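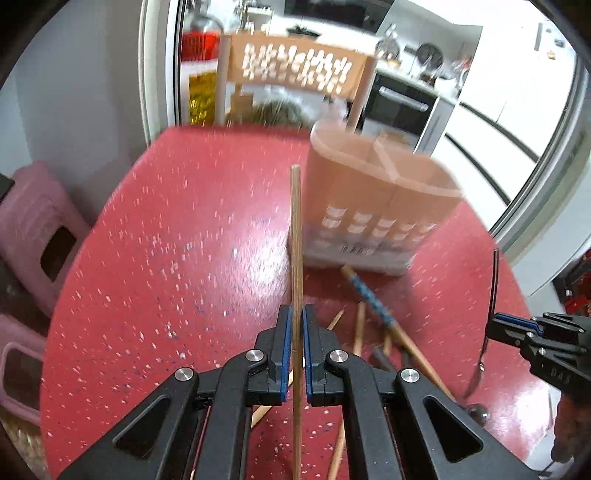

A chopstick, held upright over a red kitchen table, with the utensil holder waiting behind it.

Give the Planner a Shrug

My least favorite line in any robot software log is "plan found." It has the tone of a man who has just read the map and is now driving into a lake.

Our planner at Skumcombe is very good at finding plans. Ask it to put a chopstick in a holder and it will hand back a smooth, collision-free path in 50 milliseconds. The path assumes the chopstick is where perception said it was, at the angle perception said, which is a generous thing to assume of a thin stick on a glossy table full of glare and little flecks. Perception, for its part, reported the pose with a confidence of 87 percent. The planner threw that number away. It has no place to put it.

I think this is the silliest habit in our trade. We spend months teaching one module to be unsure and then wire it to another that only accepts facts. The Marumitz stack does it. Domivard does it too, with nicer icons.

The fix I keep pushing is dull. Pass the doubt along. If the tilt of the stick could be off by 20 degrees, let the planner come in wider, or stop over the holder and look again. Yes, it's slower. Our Tanner branch takes 3 extra looks on a bad day, and people complain about the cycle time as if the old version had been fast at anything besides missing.

I'd like the log to say "plan found, I suppose." The pull request is still open.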